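Home & Work / Machines

The Dishes Are Still Waiting

Robots can lift a car door all day. Can one of them wash up after lunch?

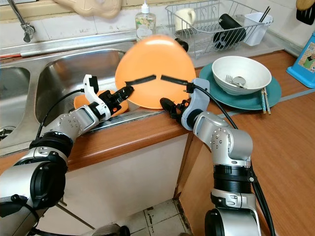

In August I spent two afternoons in a kitchen where the only question was how to clean a plate. The kitchen belongs to Derkholm, a small company that wants to sell a robot for household chores, and it is an ordinary kitchen in an ordinary flat, rented one floor above the office. I had expected a laboratory. I was given a chair near the refrigerator and asked to keep my feet away from the cables. For a person the task is so small that we don't have a name for its parts, but the machine has to take each part separately, and the part I remember best is the holding. Two silver arms keep one orange plate upright over the edge of the sink, a gripper on each side, with the long black finger pads pressed flat against it and almost touching in the middle. A second orange plate lies partly in the basin below. I wash my own plates with one hand and look out of the window while I do it.

Lindiwe Cele leads the kitchen work at Derkholm. She came from a company that built packing machines for bakeries, and she speaks of that time with some longing. "In a bakery the bread arrives where you expect it," she told me. "In a home, a person puts the cup down where their hand happens to be when the telephone rings." Her team has a list of 74 kitchen tasks, from closing a drawer to wiping under a toaster. When I visited, the robot could do 18 of them well enough that she was willing to leave the room.

Washing a plate was not one of the 18. Placing a clean plate in a rack was, if the rack had space. If the rack already held a mug and a bottle lying across the wires, the robot would sometimes wait for a long time, like a guest who does not know which chair is his.

I asked what makes it so hard. I thought the answer would be water, or soap. Cele said those are a trouble, of course, but the worse trouble is deciding when a plate is clean. A person feels a bit of dried egg with the thumb before seeing it. The robot has pads which feel pressure, but they don't feel egg. So it looks, and under a kitchen lamp a shiny plate can look clean or dirty depending on how it is turned. The team taught it to turn the plate several times and compare. This helps, and it also means that one plate can take longer than my whole breakfast, including the eating.

I should say that I am not against these machines. My mother washed dishes for other people during most of my childhood, and I cannot be romantic about a sink. If something could take this work from her hands I would have paid for it gladly. But I have been reading for many years that the household robot is nearly ready, and I wanted to look at the "nearly" from close.

For comparison I went to see Kevin Buckley, who manages a workshop for Tritden, a maker of metal shelving. His shop floor has 15 robot arms, and they are not shy. They bend, drill and stack, and the people walk past them without turning their heads. Buckley is proud of them, but when I asked about chores he took me to a corner where a man with a broom was sweeping metal chips from below a bench.

"That I can't buy," he said. "Well, I can buy it, but then I need somebody to help it."

He had tried. Last year Tritden tested a mobile machine called the Grurkanau, which was supposed to sweep, collect loose screws and bring empty boxes back to the store room. In the log of the test there were 1203 requests for human help. Many were small matters, a box upside down or a rag on the floor that the machine did not want to drive over. Buckley read me a page of them in a flat voice, and the man with the broom came over to listen. They sent the machine back when the test ended. He would try a newer one, he said, if the price came down and if it could learn what a rag is.

So the factory and the kitchen have the same difficulty, even when the arms look alike and one place has a much larger budget. The machine is strong in the repeated part of the job. The bits between - the moving of one thing to reach another, the small decision about where to put the wet spoon - are still ours, and in a house most of the work is made of such bits.

There has been progress, and I don't want to hide it. Cele showed me recordings from the previous winter in which the arms dropped nearly everything. A plate was a disaster then. Now both arms can work on the same object, each giving way a little when the other pulls, and she considers this the most important thing her team has done. One engineer, from the partner firm Dlamini, spent most of a season on the finger pads alone. He asked me to write that they are the fourth version, so I have written it.

When will it be for sale? Cele would not give me a year. She expects the first customers to be places with many equal plates, such as a school kitchen or a small canteen, and homes only after that. My cupboard, with its plates from three different grandmothers, would come last.

On my second afternoon we stopped at four for coffee. The cups went on the counter by the sink, each where a hand had happened to be. One of the younger engineers rolled up his sleeves and washed them, talking to me over his shoulder about motor heat, and he was finished before I had found the towel.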